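Frequently Asked Questions
Teaching by demonstration at the Skallow remote desk

Contents: Before you come / During the session / Objects and tables / After the session

BEFORE YOU COME

Do I need to know programming?
No. You move the robot yourself, by hand or with the two controllers, and the computer records how you moved it. The only typing is the name of the task and a short note at the end.

What is the difference between hand guiding and remote control?
In hand guiding you stand next to the robot, hold its wrist and lead it through the task. In remote control you sit at the desk in the other room, wear the headset and see what the head camera sees. Most of our tasks are now done by remote control. Hand guiding we keep for tasks where the operator must feel the resistance, for example closing a tight lid.

How long is the training?
The first visit takes 5 hours, with a lunch pause. You practice with the trainer beside you, and only the demonstrations from the last hour are kept. After this visit you can book normal sessions at Skallow or in the Mombridge room.

I wear glasses. Can I use the headset?
Yes, if the frame of your glasses is not very wide. There is a spacer ring in the drawer under the desk. Please put it back after the session, it is the only one.

Can I come if I am left-handed?
Of course. Tell us when you book and we will change the pedal to the other side. The controllers are the same for both hands.

DURING THE SESSION

How do I start and stop a recording?
Press the left pedal one time and wait for the low tone. Do the task. Bring both arms back to the rest position, then press the pedal again. If you press before the arms are at rest, the demonstration is saved but marked as incomplete, and somebody must look at it later.

Where should I look?
At the object you will take next. The head camera follows your head, so if you look around the room, the recording also looks around the room. Before you reach, bring your head slowly forward until the object is fully in view. Many new operators reach first and look after. We understand it, at home everybody does so, but the robot will learn it too.

I made a mistake in the middle. Should I stop?
If you dropped an object on the table, pick it up and continue. Such demonstrations are useful to us. If it fell on the floor, stop, press the red key on the desk and call the person in the robot room. Do not try to pick it up from the floor with the arms.

How fast should I move?
Slower than you would with your own hands, but without stopping in the air. If you need to think, think at the rest position.

The picture in my headset is late. What can I do?
Lift your foot from the pedal and wait. If the delay does not go away, close the Emia window and open it again. Please do not restart the computer, as it also holds the connection for the other desk.

OBJECTS AND TABLES

What is the task with the soft toy?
It is called "toy to bowl" in the task list. You take the toy from the table, put it in the bowl, let go, and return to rest. In the next demonstration you may place the toy on the other side of the bowl, or turn it so that the face looks away. Please vary the position each time, also by small distances.

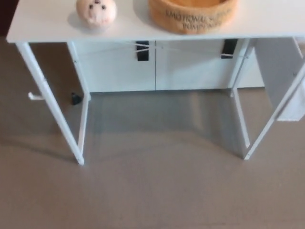 Head camera view: round plush toy and bowl on the white table.

Why is my view so low?
The head is tilted down too much. When half of your view is floor, the toy and the bowl are cut at the top and you cannot judge the height of the rim. Raise your chin until you see the whole tabletop, and only then start to record.

May I bring my own objects?
Yes, if they are soft or light and have no sharp parts. Glass is not allowed, and food also not. Show the object to the trainer first.

AFTER THE SESSION

How many demonstrations are needed for one task?
It depends on the task. For the first bowl task we collected 1,560, from 19 operators. A simpler task needs less.

Can I see what the robot learned from me?
Not from you alone, because the demonstrations of all operators are used together. You can ask to watch a test run of the finished task. The next test runs are planned in December.

Can I delete a demonstration?
You can mark it as "do not use" in the Danzer list until you log out. After that, write to the desk with the number of the demonstration and we will do it for you.

My shoulders hurt after the session. Is this normal?
A little tiredness is normal in the beginning. Pain is not. Lower the chair, keep your elbows near the body and take the pause every 2 demonstrations if you need it. If it continues, tell us before you book again.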